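Minutes, residents' meeting, Skurorgate 17
April 19, 2021, in the laundry room

Present: nine households. Chair: Adom Bonsu.

1. Bicycle room. The old lock is changed. Each household gets two keys — please sign for them.

2. Water bill. It went up by over 5 percent. We will ask Erley for the meter readings before we pay.

3. Summer party. It will be in May, in the yard. The children's table stays as last year.

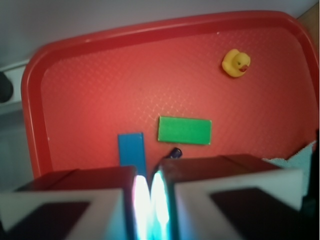
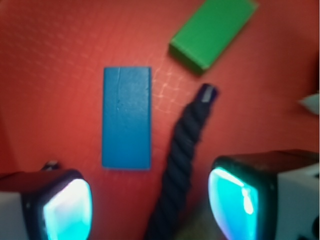
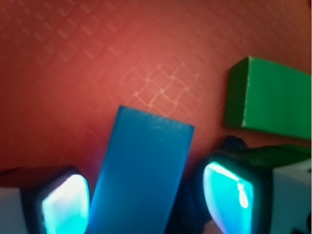
Rosimeire Holanda asked that the party ends at nine, as the yard is loud in the evening. Agreed.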